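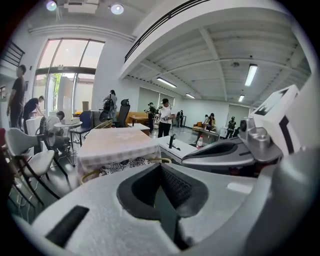
Grekico compressor logs — README

Pressure, power and dewpoint logs from one workshop air system. Rotary screw compressor, fixed speed, with a refrigerated dryer and one receiver. Put together so people sizing a replacement can see what a real load looks like instead of the brochure curve.

Last updated 25/06/2026

What's in here

103 log files, one per shift. CSV, comma separated, header on the first row. Most shifts are complete, a few stop early where the logger lost power. Those are listed in short_shifts.txt so leave them out if you're averaging.

logs/ — the shift files
meta/ — sensor list, calibration notes, pipe sketch
scripts/ — the plotting script and the leak estimate
short_shifts.txt
CHANGES.txt

Columns

time — seconds from start of file. Not clock time.
p_recv — receiver pressure, kPa gauge
p_line — pressure at the far end of the ring main, kPa gauge
kw — motor input power, three phase total
state — 0 off, 1 unloaded, 2 loaded
dew — pressure dewpoint after the dryer, degrees C
t_room — plant room air temp, degrees C

Blank cell means no reading. Zero means zero. Early versions mixed the two up, sorry, fixed now.

Site

Brorkard workshop. Spray booth, two blast cabinets, a row of hand tools and a packing line that drinks air whenever it's on. Receiver is 2,000 litres. Ring main was extended in October and the pressure drop to the far end changed, so don't compare p_line before and after without splitting the set. File names have A or B on the front for that. A is old pipework, B is new.

Sensors

Pressure transducers are the Rusu ones, both checked against a test gauge before logging started and again after the pipe work. The line one had drifted a bit. Correction is already in the data, don't apply it twice. Raw values are in meta/ if you want them.

Power meter clamps on at the isolator, so kw is the compressor only. Dryer is on its own circuit and was not metered. Yes that matters if you're working out total energy cost. No I don't have the number.

Dewpoint probe is slow. Give it 300 seconds after start up before you trust anything it says.

Known problems

— state is worked out from kw, not read from the controller. Short unloads get missed sometimes.
— t_room sensor sits near the exhaust duct and reads high when the compressor's loaded. Fine for trends.
— one A file has time running backwards for a few rows in the middle. Left as is. Sort before plotting.
— drain valve was stuck open for part of the B set, looks like a leak becuase it was one. Noted in meta/calibration_and_notes.txt

Running the leak estimate

Needs Python 3 and pandas, nothing else.

python scripts/leak.py logs/B_night_04.csv --min 100

--min is the shortest off period to use, in seconds. Set it lower and the answer gets noisy. It looks at how fast p_recv falls when the state is 0 and no tools are meant to be running. Night shifts only, day files will give you rubbish.

Output is litres per second of free air. Assumes the receiver volume above and ignores the pipe volume, which makes it read a little low.

Not covered

Flow. There's no flow meter on site. Noise wasn't measured either, nor oil carryover or filter pressure drop. If you need flow, the Pillau set has it, but that's a variable speed machine with a different column layout, so the scripts here wont read it without renaming things.

Use

Free to use and share, commercial or otherwise, just say where it came from. No warranty. Don't set a relief valve off these numbers.

Found a mistake — open an issue with the file name and row number please.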